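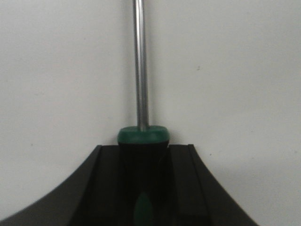 The Wilent fingers dropped the screwdriver at cycle 362. Gijs Segers wrote the number in the log, picked the tool up off the mat and put it back in the stand.

"Same place?" said Marta from the other bench.

"Same place. Wrist roll, second half."

He had expected it a little earlier. The Wilent set gripped hard and flat, and a screwdriver handle is neither flat nor the same width all the way down. Each time the wrist rolled, the handle crept. The controller saw the finger gap change by a fraction of a millimetre and closed to make up for it, and the closing pushed the handle further along. Then the shaft swung over and the tool went down on the mat, always with the same noise.

He unbolted the fingers and fitted the Retamal pair. These were black, with raised ridges down the inner faces to make a channel. The channel was wider than the handle. He had complained about this in September, by email, and had received a drawing in reply with the width marked on it, as though he had asked what it was.

He zeroed the force reading, ran the homing routine twice and checked the wrist camera. Green collar just above the ends of the fingers, shaft going up past the top of the picture, wall behind. He set the grip force to the value in the test plan and started the count.

The cycle took eleven seconds. Pick, lift, tilt until the tip pointed at the ceiling, roll, roll back, lower, release. At cycle forty he stopped watching. At cycle ninety he ate his sandwich.

"Narton want a number by four," said Marta.

"Narton can have the Wilent number."

"They want both. They're choosing."

"They've chosen. They bought the Wilent mounts last month. I signed for them."

She went back to her soldering. The arm rolled the screwdriver one way and then the other. Gijs opened the camera view again and laid a thin line over it, lined up with the edge of the shaft. It leaned slightly to the left. He saved a still and compared it with the one from cycle one. The lean had been there at the start, and it was the same lean.

At four he sent Narton the Wilent figure and a note saying the other test was still running. At half past five he had a reply asking when it would stop. He wrote back that it would stop when it dropped the screwdriver.

It passed 599 while he was putting his coat on. That was the best the Distov fingers had managed in the spring, before the pads came away. He took the coat off again and sat down.

"You don't need to be here," said Marta. "It logs itself."

"The Distov test logged itself. It logged nine hundred cycles with nothing in the fingers."

"You fixed that."

"I think I fixed that."

She left the lights on for him. He watched the gap reading, which moved up and down by the same small amount on each roll and came back to where it had been. The handle was finding its place against one ridge, resting there, and returning. He wrote this down, then crossed out "resting" and wrote "in contact".

The fault came at 1,564, a little before eleven. The arm halted at the top of the lift with the tip pointing upward. The message said that joint five was over temperature. He looked at the fingers, and they still had the screwdriver.

He read the test plan from the beginning. It defined a drop and it defined a slip. It had nothing to say about the arm giving up first. In the result column he wrote "no drop", and in the notes he wrote "arm stopped". Then he held the handle with one hand, pressed release with the other, and went to look for his coat.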